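Seating and Workstation Care, Unit 4
The Office Chair: Parts, Fabric and Routine Cleaning 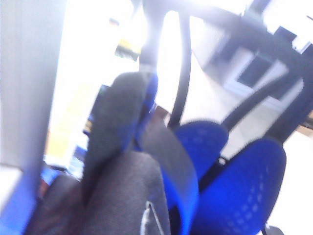

1. What this unit covers
Fabric-covered office chairs with a separate back cushion and seat cushion. Mesh and leather chairs come in Unit 5. Bring your copy of the parts sheet from Unit 3, as we use the same terms.

2. Parts to know
Seat cushion: the padded part a person sits on. It takes the most wear, usually along the front edge.
Back cushion: the padded part behind the sitter. On many chairs it is smaller than the seat.
Frame: the tubes or bars that join the cushions and carry the load. Black tube is common on task chairs. Bends in the tube are where paint chips first.
Gap: the space between back and seat. Crumbs, lint and bits of paper collect in it.
Underside: the seat plate, screws and any levers.

3. Fabric
Solid blue upholstery with a small dotted pattern hides light soil better than a plain weave. Check it under a strong lamp before deciding it is clean. Lint and pattern dots can look alike from a distance, so run a gloved hand over the fabric.

4. Cleaning order
Work from the top down.
Vacuum the back cushion with the brush head.
Vacuum the gap with the narrow nozzle, from both sides.
Vacuum the seat, then go over the edges again.
Wipe the frame with a damp cloth and dry it.
Spot clean stains last. Mix 20 ml of Dotach fabric cleaner into 1,000 ml of lukewarm water. Blot, do not rub. Leave the chair to dry overnight before anyone sits on it.

5. Inspection
Tip the chair forward and look at it from a low angle. Joints and the lower side of the seat are easy to miss when standing. Tighten loose screws by hand. If a screw turns without gripping, tag the chair and write the tag number in the log.

6. Practice work
The training store holds 122 chairs. Each pair will be given one to inspect and clean during the lab hour. Aba Abubakari has the tags and the spare nozzles. Gheorghița Lungu will check the finished chairs at 3:30 p.m. and sign your sheet.

7. Before next class
Read the Grundus care booklet, fabric section only. Write a half page on how you would clean a chair with a torn seat cover without making the tear larger. Completed log sheets go in the tray by the door.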